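Unit 6: Household and shop-floor chores
Lecture notes, Severyn Derkach

Carried over from last time: the Duvitska warehouse reading is still required. Bring your own copy to the tutorial.

The question for this unit is whether machines can do ordinary chores yet. For rigid items of known shape, the answer in most factories is yes, and has been for decades. For laundry, dishes and tidying up, the answer depends on how much failure you will put up with and how long you are prepared to wait.

6.1 Why cloth is hard

A box has a position and an orientation — six numbers and you know where all of it is. A shirt has no such short description. It can crumple, hide its own sleeves underneath itself, and change shape as soon as it is touched. Dark fabric adds to the trouble, as creases and edges show up poorly to a camera.

6.2 Folding as a sequence

Most systems break the job into stages: find the garment, spread it flat, fold the sleeves in, fold the body, stack it. Spreading is usually the slowest stage. Published demonstrations often begin with the garment already flat, so check the starting state before comparing times.

Two arms are the usual arrangement. One can hold the collar or a shoulder while the other moves a sleeve. With a single arm the cloth tends to drag.

6.3 The Nillcombe exercise

We will work from the Nillcombe folding log, which covers 1506 attempts on T-shirts and tea towels. Roughly 225 of them were stopped by the operator. Read the stop notes before you look at the success rate. A fold that needs a person to straighten the hem is recorded as a success in the log, and you may disagree with that.

For the tutorial, write half a page on what should count as a finished fold in (a) a family home and (b) a commercial laundry such as Zhuravel. State your tolerance in centimetres.

6.4 Shop floor

Tridon's packing line is the comparison case. The parts are stiff, the lighting is fixed and the bins arrive in the same place each time. Labour is still needed for bagging, where the plastic film behaves much like cloth. Keep this in mind when someone tells you that factory work is solved and only the home remains.

Reading for next week is on the unit page. The assignment is due in November. 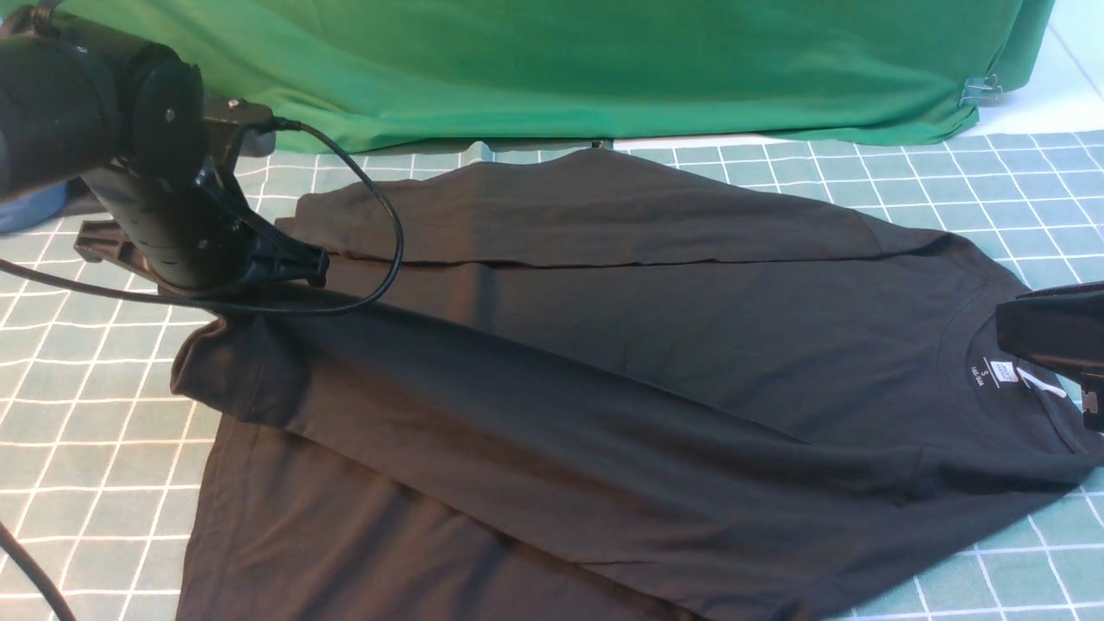
Page last changed: 22/07/2022
Black T-shirt on the gridded mat, one sleeve folded across the body. One gripper is at the neckline and the other is just above the cloth, near the end of the folded sleeve. Refer to 6.2 and note which stages remain.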